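November, late, with tea

Woke at half past five because the boiler was making its noise again, the one like somebody dragging a chair across a church hall, and I lay there until six deciding whether it was worse than last week. I think it is. I got up, put two jumpers on and had a word with it, which did nothing, so I made porridge and sat in the kitchen with the oven door open. I know you're not meant to. It was lovely!

The big business of the day was the allotment, or rather the letter about the allotment. Rent is going up to 20 pounds a quarter from the spring and they want the money in advance, and there's a new rule about sheds, and I read it three times and still can't tell whether mine counts as a shed or a "storage structure". It's got a door and a roof and a chair in it. I've always called it the shed. Anyway I've kept the letter under the fruit bowl and I'll ring them when I'm in a better mood.

I did go up there after lunch, in spite of the drizzle, and I'm so glad I did. The leeks are enormous. I pulled 2 for supper and could have fed the whole street. The kale has gone a bit lacy from the caterpillars (I left it too late with the netting, same as every year) but the middles are perfectly good and I picked a carrier bag full. The sprouts are tiny and hard as marbles, and I've decided they'll come on by Christmas if I stop looking at them. Broad beans are in, finally, 18 of them in a double row along the fence, with sticks over the top to put the pigeons off. The ground was so claggy that I came home with half of it on my boots and had to leave them on the step.

I went the long way back through Grurnard to see whether the bakery had any of the seeded loaves left, and it didn't, so I had to have a cheese scone instead, poor me. They've put up the Christmas lights across the top road already, and half of them are last year's with the same dead reindeer. I stood under the awning eating my scone out of the bag and watched a man try to get a sofa through a window on the first floor over the old Akinola shop. Three of them were pushing from inside. When I left it was still exactly half in and half out, and I keep wondering about it. I may have to walk back that way tomorrow. 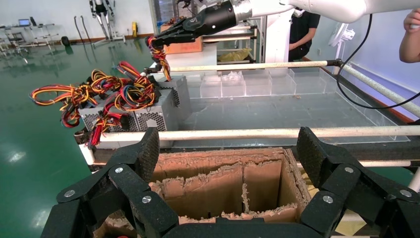
Leek and potato soup for supper, then, and I made it in the big pan so there's enough for days. I put too much pepper in and then put a potato in to fix it, which I'm sure is only supposed to work for salt. It tasted fine. I had it with the end of the old loaf, toasted, and the last of the good butter, and read my book propped against the kettle until I got soup on page 2. It's a library book so I've wiped it and will say nothing.

The book is the one about the lighthouse keepers and I can't decide if I like it. There's a great deal of weather. But there's a chapter where they're cut off for weeks and all they have left is ship's biscuit and a jar of pickled walnuts, and the way they divide up the walnuts is so tense that I had to get up and walk about. I've wanted a pickled walnut ever since. I don't even think I like them.

Other things, before I forget. I need to order seed potatoes, and I want to try Pranari this time, because my usual place sent me a bag of something last year that was mostly shoots. I should get the blue coat mended before it gets properly cold, the lining's gone under one arm and I keep putting my hand through the wrong hole and ending up stuck in the hall. And the Skiven walk is coming up, the long one with the stile everyone complains about, and I said I'd go and now have to find my other glove. I've been through the basket by the door twice. I've got four left-hand gloves in there and I can't think how.

My steps for the day came to 2370 by teatime, according to the little clip-on thing, and I refuse to believe that when I'd been up to the plot and all round the top road. I suspect it doesn't count if you're carrying leeks.

It's gone ten now and the rain's properly coming down. The boiler has stopped dragging its chair and started a sort of ticking, which might be better. Hot water bottle's filled. I've left the hall light on so I don't trip over the kale.

© The Leek Diaries | Contact | Back to top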